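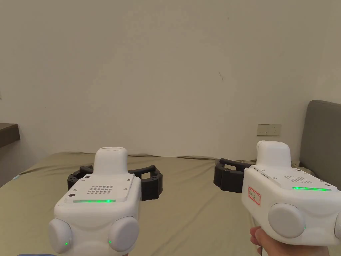 Fold on the bed and you end up sleeping next to the pile, a reader in Sodemitz wrote to us in August, and she wanted to know why anyone would pay to be taught otherwise.

Home Features Household Back Issues Subscribe Contact

Search Drillen Enter keyword Go

I took her question to the woman who runs the Frei folding course, which by its own count has had 3,689 sign-ups. She didn't want her name used. She did want me to know that the bed is the heart of the thing.

"People think they need a table," she said. "They need a big flat surface at the right height, and they already own one."

I said a mattress was neither flat nor the right height, at least for my back. She told me to kneel. I said that was worse.

The course costs less than a decent pair of jeans and covers shirts, towels and bedding. Its first rule is to strip the bed down to the fitted sheet before you start. Comforter off, pillows off. I asked where all that was supposed to go in a one-bedroom apartment with a load of laundry already on the only chair.

"Hallway," she said.

Mine is narrow enough that I'd be climbing over a comforter to answer the door. She agreed this was possible and moved on to T-shirts. 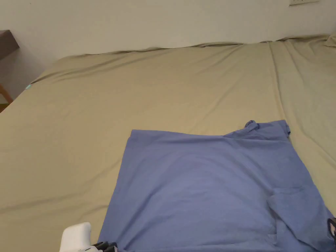 Drillen, Issue 93, page 15

The T-shirt lesson is the one everybody quotes. You spread the shirt, flatten it with your forearm from the hem up, and fold in from the sides. "The spreading is the fold," she said. "If you spread it right, the rest takes care of itself."

I have spread a lot of shirts and had very little taken care of. I told her the neckline never lies down for me, and that by the time I've dealt with one sleeve the other has wandered. She said I was pulling from the shoulders. I was, so I'll give her that one.

What about speed? The course page promises a full load "before the kettle boils." I boiled mine and got through three shirts and a dish towel. When I brought this up she laughed and said the line was written by the people at Vendel, who handle her sign-ups. Would she take it down? "I'd have to ask them." It was still there on Friday.
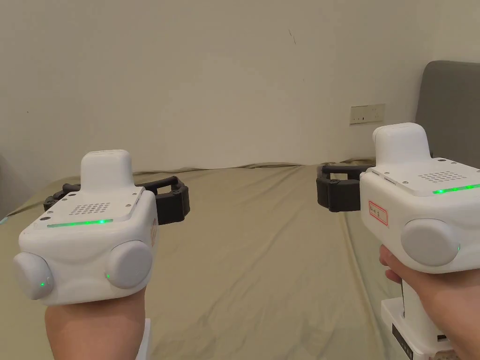 Fitted sheets were where I expected to lose the argument, and we spent longer on them than on anything else. Her position is that the sheet you fold on has to be tight. Mine is that no sheet in an actual home stays tight once somebody starts leaning on it. A wrinkled khaki sheet on a big bed, plain wall behind, gray headboard off to one side: that is what most of us have to work with, and a shirt laid on top of wrinkles is going to sit the way they let it.

"Then you pull it tight again," she said.

After every shirt?

"Every few."

I asked if she did that at home. There was a pause. She said that at home she mostly used the ironing board.

So the teacher of the bed method folds on an ironing board. She saw nothing strange in this. Her bedroom is small, she said, and one side of the bed is up against the window. I pointed out that plenty of her customers must have small bedrooms too. "They can adapt it," she said. "It's a method. I'm not going to come to your house and check."
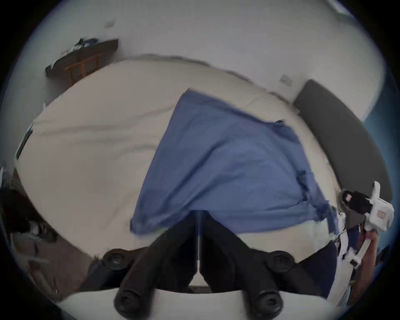 My own trouble has always been the stage before folding, when the thing is out on the bed and hasn't become anything yet. The lessons pass over it in a sentence. You drop a shirt on the mattress, it lands more or less open, and one side stays bunched. I'd call that the whole job. A blue cloth lying rumpled across the middle of the bed, its right side still gathered up in creases, has most of the work left in it, and I'd rather be taught what to do about that side than how to make a neat rectangle out of something already smooth.

She conceded that the lesson could be longer. She also said that people who complain about bunching are generally overloading the dryer, and asked how full I run mine. Full, I said. I pay by the load.

I asked for one thing she would keep if she had to throw out the rest of the course. She said to put each shirt away as you finish it and skip the stack, and she said it without the sales voice. I've tried it for a couple of weeks. It does mean a lot of walking to the dresser, but I haven't moved a pile off my pillow at bedtime in that time. I'm still folding on the kitchen table.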